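ベッドの上で洗濯物をたたむのが、いちばん好きな家事になった話

先に言わせてください。私、洗濯物をたたむのが大好きになりました!

去年の今ごろの私に言ったら絶対に信じないと思います。洗うのは好き、干すのもまあ好き、でも取り込んだあとがどうしてもだめで、ソファの端に山ができて、その山から直接着る、という暮らしを何年も続けていました。子どものくつ下なんて、山に腕を突っ込んで手ざわりで探していましたからね。

変わったのは、たたむ場所を子ども部屋のベッドに移してからです。前にもちらっと書いたのですが、コメントで「くわしく!」と言ってもらえたので、うれしくなって今日はその話だけで一本書きます。長いです。お茶でもどうぞ。

なぜベッドなのか

きっかけは、友だちのCherry Mae Tanの家に遊びに行ったときでした。おしゃべりしながら彼女がひょいと寝室に入っていって、ベッドの上にかごの中身を全部広げて、立ったままどんどんたたんでいくんです。それがもう、速いのなんの。「床でやると腰が死ぬよ」と言われて、ああ、私がたたむのを嫌いだったのは腰のせいだったのか!と、目の前がぱっと明るくなりました。

帰ってすぐ、うちでもやってみました。最初は大人の寝室で試したのですが、布団カバーが濃い紺色で、黒い服を置くと見失うんですよね。うちは黒い服が多いので、これは地味に困ります。それで子ども部屋に引っ越しました。あの部屋のシーツは絵と文字がいっぱいのにぎやかな柄で、その上に黒いものを置くと、輪郭がくっきり見えるんです。袖がどっちを向いているか、すそがねじれていないか、ひと目でわかる。柄物シーツにこんな才能があったとは!

しかもベッドは広い。丈の長い服を縦にすーっと寝かせても、まだまわりに余裕があります。床に正座して、ひざの上で長い服と格闘していたころがうそみたいです。

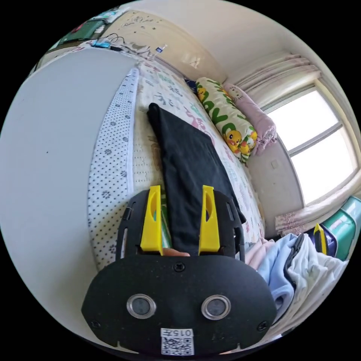

丈の長い服のたたみ方は、いろいろ試して今の形に落ち着きました。まず縦に長く置いて、手のひらで上から下へなでます。ここを丁寧にやるだけで仕上がりがぜんぜん違います。それから左右を真ん中に寄せて細長い帯にして、すそから半分、もう半分。最後にくるっと巻く派の人もいると思いますが、私は巻かない派です。巻くとかわいいんですけど、引き出しを開けたときに転がるのが気になってしまって。

黒い服は糸くずが目立つので、たたむ前にさっとブラシをかけています。使っているのはKuloraという小さなブラシで、近所の雑貨屋さんで見つけたものです。柄が短くて手の中にすっぽり収まるのがいい。子どもが勝手にぬいぐるみの毛づくろいに使うので、いつも行方不明ですが、たいてい枕の裏から出てきます。

枕といえば、あの部屋の枕たちについても語らせてください。長い緑と白のほうは、黄色いキャラクターがどーんと入った、なかなか主張の強い子です。ピンクのほうは子どもが寝るときに抱えるので、毎晩ふたつの位置が入れ替わります。たたむあいだは両方とも端に寄せておくだけ。片づけてしまうとあとで「ない!」と騒ぎになるので、どかさないのが平和です。

マットレスパッドも、実はお気に入りです。白い地に細かい点々と花の形が散っていて、シーツをかけると横からちらっと見えるのがかわいいんですよ。洗い替えも同じ雰囲気で探しているのに、なかなか見つかりません。どこかで見かけた方はぜひ教えてください。

かごは一つでいい

最初のころは、洗濯かごを3つも並べていました。上の棚に戻すもの、引き出しに戻すもの、大人の部屋に持っていくもの、と分けるつもりで。でもかごが多いと、どのかごに入れるか考えている時間がいちばん長いんです!たたむより悩むほうが疲れる、という本末転倒なことになっていました。

今は水色のプラスチックのかご一つです。たたみ終わったものから順に、ぽんぽん入れていくだけ。戻す順番の逆に入れるのがコツで、最後に戻すものを最初に入れると、部屋をぐるっと回るうちに上から自然になくなっていきます。これを発見した日は、うれしくて家族全員に説明しました。反応は薄かったです。

かごの置き場所はベッドの足もと、と決めたいところなのですが、その日の気分で枕の反対側に置いたり、ぜんぜん違うところに置いたりしています。大事なのは手を伸ばせば届くこと。一歩でも歩くと、私はそのまま台所へ行ってしまう人間なので。

タオルや白い布ものは先にまとめてたたんで、黒い服はあとからのせます。白いものの上に黒いものがきちっとのっていると、それだけで部屋が片づいたような気分になりませんか?私はなります。しばらく眺めてから運ぶので、そのぶん時間がかかっているのは秘密です。

子ども部屋の家具のこと

たたむ場所にしたら、必然的にあの部屋で過ごす時間が増えました。すると今まで見えていなかったところが気になってきて、少しずつ置き方を変えたりして、これがまた楽しい!

まず白い棚。収納ケースを緑や青の系統でそろえて並べています。もともと色をそろえる気はなくて、セールのたびに一つずつ買い足していたら、なんとなくそうなりました。緑の箱がいちばん古くて、引っ越しを2回くぐり抜けています。水色はいちばん新しく、PlatarのMサイズ。中身はハンカチと、もう小さくなったけれど手放せない服が何枚か。

丸いスツールは、夫が知り合いのMirko Ferriさんから譲ってもらったものです。座面に布をかけて使っています。金属の椅子って冬はひやっとするので、はじめは寒さよけのつもりだったのに、夏になってもそのまま。グレーの布が妙に似合っていて、外すタイミングがわからなくなりました。子どもはこれに座って絵本を読んだり、ひっくり返して宇宙船にしたりしています。

白い小さな戸棚の上は、本とビンの置き場です。ここはまだ改善の余地ありまくり。本を積むと下のほうが取れなくて、結局いちばん上の本ばかり読むことになります。ブックスタンドのDalenというのが気になっていて、高さが200ミリなのでぴったりのはず。買ったらまた報告しますね。

それからドアの横の数字のポスター!貼ったときは正直、すぐ飽きるだろうなと思っていました。ところが子どもがたたんだくつ下を持ってきては、数字を指さして一つずつ読み上げるんです。おかげで私までつられて、たたみながら声に出して数えるようになりました。くつ下が奇数のときのあの緊張感、わかってもらえるでしょうか。

下に貼ってあるカラフルな絵のポスターは子どもの希望で選んだもので、高さも本人の指定です。私の目線だと低いのですが、床に座って見るとちゃんと正面にきます。部屋の主の目線で貼るって大事ですね。
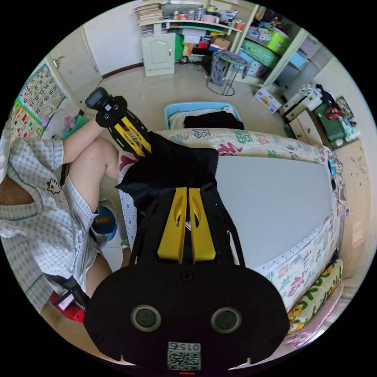 次にやりたいこと

目下の目標は、戸棚のまわりの床です。箱や袋が集まってきて、色とりどりでにぎやかなんですが、さすがにそろそろ掃除機の通り道がほしい。中身を出して、使うものと、あげるものに分けて、残ったぶんだけ棚に入れたいと思っています。でも棚の下の段に入れるには奥行きが問題で、測ったら293ミリしか余裕がありませんでした。今ある箱は縦にしても横にしてもちょっとはみ出します。くやしい!

Reltenの浅型ケースなら入りそうなのですが、浅型は高さが105ミリで、かさばるおもちゃは無理。お絵かき道具とシールくらいかな。いや、シールだけでもかなりの量があるので、それはそれで助かるかもしれません。

ベッドサイドの白い収納の上も、いつの間にか物が積み重なる場所になっています。寝る前に読む本を置きたくて空けておいたはずなのに、平らなところがあると何か置きたくなるのは親子そろって同じみたいです。机のほうはケーブルがごちゃごちゃしているので、あれは涼しくなってから、気合いを入れてやります。

あと、これはたたむ話に戻るんですが、シャツをきれいな四角にするために平らな板を使うやり方があるそうですね。服の上に当てて、板に沿って折るだけで全部同じ大きさになるとか。職場の人がものすごい勢いですすめてくるので、次のまとめ洗いで試してみるつもりです。同じ大きさのシャツが引き出しにずらっと並ぶところを想像しただけで、もうわくわくしています。

うちのまとめ洗いは日曜の朝です。取り込むのはお昼すぎで、子どもが昼寝をしない日は一緒にたたみます。担当はハンカチとタオル。角と角を合わせるのがずいぶん上手になって、たまに私より丁寧です。昼寝をした日は、ベッドがふさがっているので夕方までお預け。そういう日にかぎって洗濯物が多いんですよねえ。

みなさんはどこでたたんでいますか?ダイニングテーブル派、床派、そもそもたたまないハンガー派、いろいろあると思うので、ぜひコメントで教えてください。長い服を巻く派の方の、転がらない引き出しの秘密も大募集中です!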